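Suivi des incidents / Pliage textile
Ticket 506
Objet : le module de pliage perd le vêtement bleu entre la prise et l'étalement
Composant : Kalix, politique à deux pinces
Priorité : normale
État : en cours

Symptôme

Sur le lit, le programme trouve bien le tissu et referme une pince dessus. La seconde prise échoue une fois sur deux. Soit elle se ferme sur la couette, soit elle attrape le tissu trop loin du bord et le vêtement pend en deux paquets. Le programme considère quand même l'étape comme réussie et passe au pli.

Reproduit avec Kalix 226 et avec la version précédente. Pas reproduit sur la table de Drinance, où le fond est plat et rigide.

Références visuelles de la tâche, pinces tenues à la main, tissu bleu sur le lit :

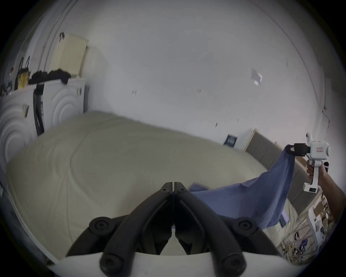
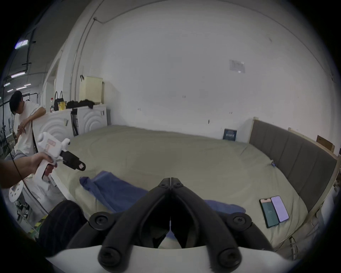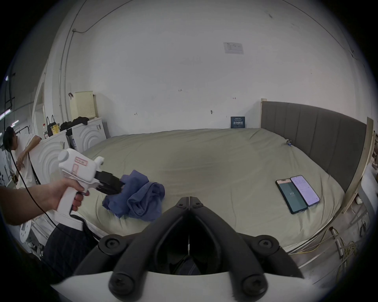
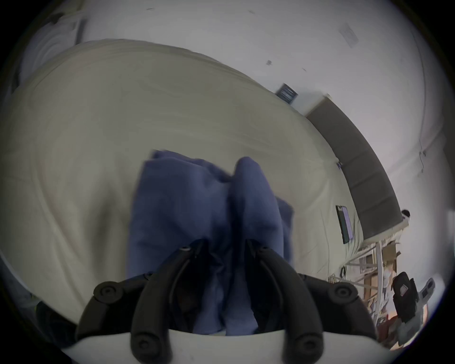
Teodoro Ignacio
Intégration, site de Brukstead
Novembre, 16 h 40

Ce que j'ai vérifié pour l'instant.

1. Seuil de fermeture. Passé de 200 à 226, aucun effet sur la prise de la couette. Remis à 200.

2. Détection du bord. C'est là que ça coince. Sur la première image, la mâchoire tient le tissu par un coin et le reste s'étale sur le lit. Le programme s'en sort bien à partir d'une position comme celle-là. Sur la quatrième, le tissu est froncé entre les doigts avec un pli profond au milieu, et le détecteur prend ce pli pour un bord. Il annonce alors une confiance élevée, donc rien ne se déclenche en aval.

3. Objets posés sur le lit. Les deux téléphones des images 2 et 3 ne gênent pas la segmentation du tissu. En revanche le planificateur ne les évite pas quand il étale. À traiter à part, j'ouvre un autre ticket.

4. Jeu d'essai. Relancé sur les 1 018 séquences du lot Munro. Les échecs se concentrent sur les départs en boule. Départ à plat : rien à signaler.

Contournement : faire secouer le tissu avant la seconde prise, puis refaire la détection. Ça rallonge le cycle et ça ne règle pas la confusion entre pli et bord.

Pour répondre à la question de Drinance (est-ce qu'on peut annoncer le pliage du linge comme acquis ?) : non. Du linge à plat sur une table, oui. Du linge en tas sur un lit, il faut encore quelqu'un à côté pour reprendre la main. Une personne retrouve le bord au toucher, le programme n'a que l'image et la position des doigts.

À faire :
- ajouter des exemples de prises froncées étiquetées comme échec
- bloquer le passage au pli si aucun coin n'est visible
- refaire l'essai avec un tissu beige sur fond clair, je m'attends à pire

Je laisse le ticket ouvert jusqu'au prochain entraînement.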